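Packing notebook, Clumwood
29/08/2021

Mixed boxes again, soft stuff + odd shapes. Sofa room, because the long bench is still covered in Mansilla returns and I wasn't going to shift all that. Pink sheet down first, the one with the deer. Wants a wash after, hem has picked up fluff from somewhere.

Using the green box. Old Lirnia list says largest thing first, then fill round it. Fine for hard goods. With cloth it's hopeless, the cloth gets stuffed in wherever there's a gap and comes out like a rag. Trying cloth low down and at the sides, toys and puffy things on top of that.

Towel notes. The beige one with the cream edging is a pain. Terry catches on itself, folds don't stay where you put them, and one end always wants to curl over. Folding in thirds makes it too fat for the box. In half, half again, then roll from the closed end = best so far. Roll it loosely or the edging puckers. Flat-folded is ok if something heavier goes straight on top, otherwise it opens up again while you're reaching for the next thing.

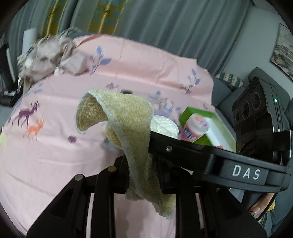 Does the towel go in before the bottles or after?
Before, if the bottles are standing up. The towel goes along one long side and the bottles lean into it. If the bottles are lying down put them in first and lay the towel over.

Copied that in from the sheet for Hudura, they keep asking and I keep losing the answer.

Tried 3 orders:
- towel, bottle, toy. Box bulges one side, flaps wont meet
- toy, towel, bottle. Bottle ends up too high
- cloths flat along bottom, toy sat up against the end, towel rolled on long side, bottle next to it. Flaps meet. Keep this one

Bath pouf: never put it at the bottom. It squashes and then pushes everything back up at you. Goes behind the toy, takes up the corner nicely. Loop tucked in, it snags on bottle caps and anything with a ring on it.

Small cloths. Dark one spread low, the sage one folded with its white edge outwards so you can find it again. Packets down the end, upright if there's room. Don't bury them, they get crushed and then it's crumbs in the towel for weeks (see February, whole page on this, I was in a mood).

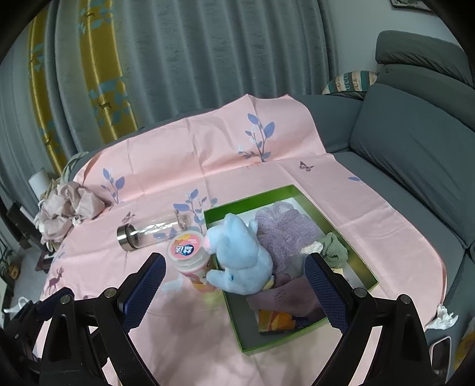 Green box on the deer sheet: elephant, lavender pouf, dark purple and sage cloths, packet at the near end. Snack container and glass bottle outside it.

Glass bottle: still undecided. On its side is safer on the sheet as it's so easy to knock, but then it rolls if the sheet isn't pulled tight. In the box it needs the towel next to it, no argument. Metal cap away from the plush. Would like a second towel for this realy, the terry is better padding than either of the small cloths.

Round snack container doesn't want to share with the toy. Too tall with the flaps shut, too wide with the towel in. Going in the next box with the white roll, probably.

Working off the sheet is nicer than off the bench for this, things don't skid. Too low though. Back knows about it after 2 boxes. Cushion to kneel on next time, NOT the patterned one, it's slippery.

To do
- wash pink sheet, cool
- tape: 5 rolls left in the cupboard, one is the rubbish brown stuff that doesnt stick to green board
- rewrite step 4 of the Lirnia list so it says cloth low, toy at end
- label 97 has gone missing off the Mansilla pile, check under sofa cushions
- send Hudura the towel roll instructions, with the bit about not rolling it tight
- ask if anyone minds me keeping the sofa room till the bench is clear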